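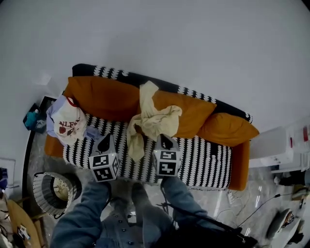
Figure 5.1 A sofa with a cap, two cloths and three cushions. No seats available.

Chapter 5
Where Things Land

Every home has a place where objects go to wait. The architect calls it a sofa. The people who live there call it a sofa too, and then eat supper standing up.

In Chapter 4 we followed Kamran Zarei through the closets of Clorkholm, where everything had a hook and very little hung on one. We now turn to soft surfaces. A cap set down on a cushioned seat tends to stay there, and cloth attracts more cloth. Dušan Trajkovski named this "settling" and spent six years watching it happen, mostly in his own living room.

Settling does not stop at the furniture. The floor takes what the seat will not hold, and corners fill first.

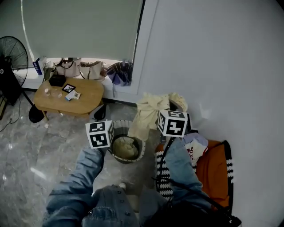
Figure 5.2 A corner with a full wastebasket and a cream-colored cloth draped behind it.

Before reading on, choose one seat in your home and write down what is on it. Do not tidy it first. Students always tidy it first, and we can always tell.

Key terms: settling, soft surface, overflow, corner load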